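Reprendre son blog après une rupture, vous avez fait comment ?

afaf_haddadin
Coucou tout le monde, je me lance. J'ai fermé mon blog en novembre, quand on s'est séparés avec mon compagnon. Sept ans d'histoire, et il était dans la moitié des billets (les voyages, l'appart, même le chat). Maintenant j'ai très envie de réécrire mais je bloque : est-ce que je supprime tout et je repars de zéro, ou est-ce que je garde les vieux textes ? Il y en a 300 quand même !

Prostley
Garde tout. J'ai tout effacé après mon divorce, un soir à 2 heures du matin, et je le regrette encore. C'était ma vie aussi, pas seulement la sienne.

kneath
Pas d'accord avec Prostley. Moi j'ai supprimé et j'ai respiré. Tomber sur une vieille phrase amoureuse en cherchant une recette de soupe, non merci.

Prostley
@kneath oui enfin toi tu avais une copie sur un disque dur, tu nous l'as raconté dans l'autre sujet. C'est facile de respirer avec une sauvegarde ;)

kneath
Touché. Mais je ne l'ai jamais ouverte !

Bekusora
Et passer les billets en privé ? J'en ai caché 70 comme ça, ceux qui me serraient la gorge, et j'ai laissé le reste. J'en ressors un de temps en temps, quand je me sens prête.

afaf_haddadin
Ah, le mode privé, je n'y avais pas pensé du tout. Merci Bekusora ! J'ai relu quelques textes hier soir et j'ai pleuré, évidemment, mais j'ai ri aussi – je m'étais trouvée drôle, à l'époque. Ce qui me fait peur, c'est surtout le premier billet. Est-ce que je dois expliquer mon silence ? 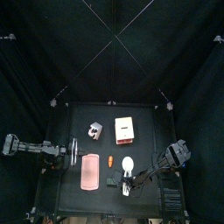 J'ai commencé trois brouillons et ils ressemblent tous à une lettre d'excuses. Ma sœur me dit de parler d'autre chose et de laisser venir.

Drullura
Ta sœur a raison. Tu ne dois d'explication à personne, raconte ta semaine et basta.

Prostley
Bof, les gens qui te lisent depuis des années vont s'inquiéter. Deux lignes, ça suffit : « je vais mieux, je reviens doucement ».

afaf_haddadin
Deux lignes, ça je peux. Je cache les billets les plus durs ce week-end et je vous mets le lien dès que c'est en ligne. Bises à tous !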